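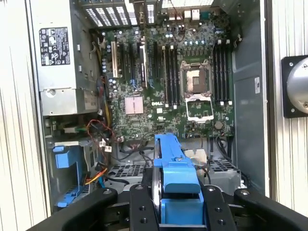

Family papers used to go missing in floods and house moves, and Solange Tavares grew up hearing about every one of them. Her grandmother kept letters in a biscuit tin, her aunt kept hers in a hatbox, and between them they lost roughly half of what the family had brought to Nonorholm. These days the tin is more likely to be a desktop tower in the spare room, and if you took the side off one you might find a green Dell board, two banks of memory slots and a drive in a bright blue plastic carrier, with 50 years of birthdays on it. Solange has helped families in town sort their records since 2000, and when I went to see her in February she had the kettle on before I'd taken off my coat.

"People ring me when someone has died," she told me, pouring. "I wish they'd ring sooner, while Mum can still tell them who's standing next to Uncle Ray. The names are the first thing to go, you know. You can have 500 lovely pictures and no idea who anyone is."

Her own method is gentle and rather slow. She likes to sit with the oldest person in the family for an afternoon, with nine photographs at most, and let the talk wander where it wants to. She writes everything down in pencil, even the bits about the neighbour's dog.

"The dog's often how you get the year," she said, and laughed. "I had a gentleman who couldn't tell me the decade for love or money, but he knew exactly which dog that was, and off we went!"
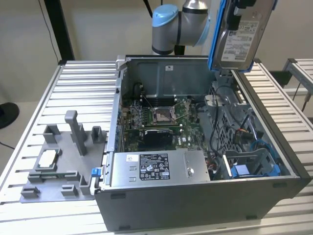 I asked what she does with families who can't agree, and she put down her cup and thought about it for quite some time. Brothers and sisters remember the same kitchen in different colours, she said, and she has learned to write down both versions and put a name beside each. The worst row she ever sat through was over a christening gown. Neither side would budge, so the label has two stories on it, and both sisters have a copy.

Her advice on copies is about as plain as you could ask for. Keep one at home and give one to a relative who lives somewhere else, preferably one who answers the phone. Print your favourites, too, and write on the back in soft pencil.

"And put the recipes in," she added at the door, holding my scarf. "Everyone saves the wedding. I'd give you ten weddings for my grandmother's fish stew, and she never wrote down a word of it."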